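卓上ランパーダ「Seslow」(赤グラス・青グラス)

イコンの前に灯すオイルランプ、ランパーダの卓上型です。天井や壁から鎖で吊るすタイプは前から置いていたんですが、「賃貸なので釘が打てなくて」というご相談が本当に多くて、ようやく足つきのものをご紹介できるようになりました。うれしい!

形はごくシンプルです。真鍮の台に小さなグラスがすとんと収まるだけ。台を作っているのはSkesdenの工房のKvido Kubíčekさんで、最初に見せてもらった試作はもっと飾りが多くて、葡萄の蔓がぐるぐる巻いていたんですよ。きれいなんだけど、拭き掃除がたいへんそうで……。お願いして蔓は足もとだけに残してもらいました。正面には小さな十字架がひとつ、透かしで入っています。

内容
真鍮の台(高さ20センチ)
グラス2個(赤と青をひとつずつ)
浮き芯4本
浮き芯用のコルクの輪
取扱説明の紙(日本語)

オイルはセットに入っていません。私は台所のオリーブオイルをそのまま使っています。香りのいい一番搾りをとっておく方もいれば、開封して時間のたったものを回す方もいて、そのあたりはお家それぞれでいいと思います。司祭さまに伺ったら、うちの教会では特に決まりはないよ、とのことでした。

灯している時間の目安

グラスの七分目までオイルを入れて、5時間以上もちます。晩の祈りの前に火をつけて、寝る前に消す、という使い方ならじゅうぶん余ります。残ったオイルは翌日つぎ足してOK。ただ、芯の先が黒く固まってきたら、ピンセットでちょっとつまんで切ってくださいね。炎は小さければ小さいほどきれいです。大きくするとグラスの縁に煤がつきます(私は最初の週にやりました)。 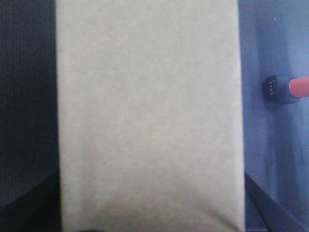 贈りものにされる方も多いので、包装のことも書いておきます。洗礼のお祝い、聖名日、新居の成聖式のときなど、カードに書く聖人のお名前を備考欄に入れていただければ、私が手書きでお付けします。字はあまり期待しないでください、でも心はこめます! 包み紙の色は写真のベージュにかなり近くて、白すぎず茶色すぎずの落ちついた色です。写真は下のほうに浅いしわが寄っていますよね、紙の包みはどうしてもああいうしわが出やすいので、ぴしっとした包装がお好みの方は布の巾着(別売)をお選びください。リボンは生成りか臙脂で、四旬節のあいだだけ紫も用意しています。

グラスの色について

赤と青、どちらをいつ使うのかというご質問もよくいただきます。うちでは普段は赤、生神女の祭日には青にしています。これは祖母の家でそうだった、というだけの話で、決まりとしておすすめしているわけではありません。緑や透明が好きな方もいらっしゃって、緑は今Golauの倉庫に少しだけ残っています。単品でもお分けできるので声をかけてください。

赤は、夜に灯すと思ったより深い色になります。昼間に棚で見ると少し派手かな?と感じるかもしれません。青はその反対で、昼がいちばんきれい。私は朝の祈りに青を灯すのが好きで、土曜日だけはゆっくり時間がとれるので、お茶を淹れる前にまず火を入れます。

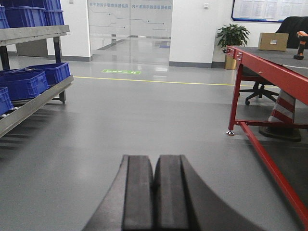 Paraskevi Spanosさんからは、台の足が思ったより重くて安心した、という感想をいただきました。前に使っていた陶器のものは猫がしっぽで倒してしまったそうで、Seslowに替えてからは一度も倒れていないとのこと。ただ、浮き芯がグラスの片側に寄ってしまうのが気になる、とも書いてくださいました。そうなんです、これは私も気になっていて、コルクの輪を水でさっと湿らせて、よく拭いてから浮かべると少し落ちつきます。それでも寄るときは、グラスの底に水を指一本分だけ入れてからオイルを注いでみてください。

替え芯はKristiansenのものがぴったり合います。綿の撚り芯で、蝋引きしてあるのに嫌なにおいがしません。以前は別の芯も扱っていたのですが、太すぎて火がぼうぼうと立つので、やめました。お手持ちの芯を使う場合は、細めのものを選んでくださいね。

お手入れ

真鍮は使っているうちに飴色になります。磨くか磨かないかは好みの問題で、私は復活祭の前にだけ磨きます。市販の金属磨きでもいいのですが、透かしの十字架のところに白い粉が残りやすいので、古い歯ブラシでかき出してください。グラスは食器用洗剤とぬるま湯で洗えます。油膜がしつこいときは、乾いた紙で一度ぬぐってから洗うと早いです。使ったあとすぐのグラスはとても熱いので、冷めるまで触らないで!

それから、イコンの真下に置くときは、炎から板まで十分に距離をあけてください。紙のイコンや、上から掛けてある刺繍の布は特に気をつけて。お祈りが終わって部屋を離れるときは必ず消すこと。息で吹き消さずに、金属の小さな蓋をかぶせるやり方もあって、蓋は今Kubíčekさんに相談中です。たぶん11月には出せると思います。

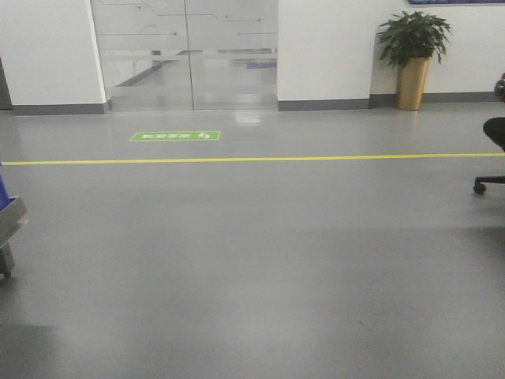
ご注文とお届けについて

在庫のあるものは、ご入金のあとに順番に発送しています。台は手作りなので、透かしの線の太さや真鍮の色味に少しずつ違いがあります。細かい擦り傷も、工房から届いた時点でついていることがあります。大きな傷やぐらつきがあれば交換しますので、届いたら一度平らなところに置いてみてください。

グラスが割れて届いた場合は、お手数ですが破片は捨てずに、写真を撮ってメールで送っていただけますか。替えのグラスをすぐお送りします。教会の売店や祈祷会でまとめて使いたい、というご注文は別にお見積もりしますので、お問い合わせフォームから、希望の数とグラスの色、お届け先をお知らせください。お返事は夕方にまとめて書いています。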